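Girish Solanki had warned me that setting up Pal in Lenivo would eat my Friday evening, and he was right. The arms loaded fine. The camera mounts took 4 goes – I'd typed the tilt in degrees and it wanted radians, silly me!
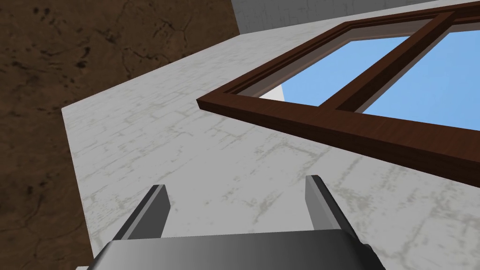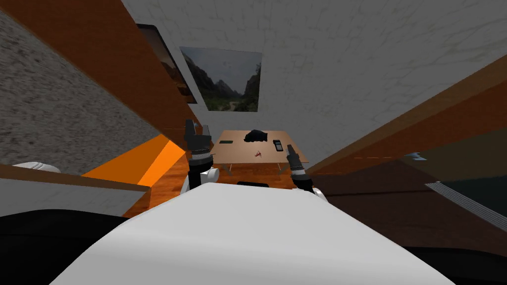
Both from the simulator, grippers open.

So the next job is levelling the views, then the finger limits, which I've been putting off since May. I want the jaws to stop at the same spot every time I reload (they drift a bit, and I've reset them by hand 3 times now). Girish reckons it's one bad line in the joint file. I'll have a proper look tomorrow, with tea.

Recent posts
Pal's wrist joint, again
Moving my files off Hiveo
A wet walk round Pedcombe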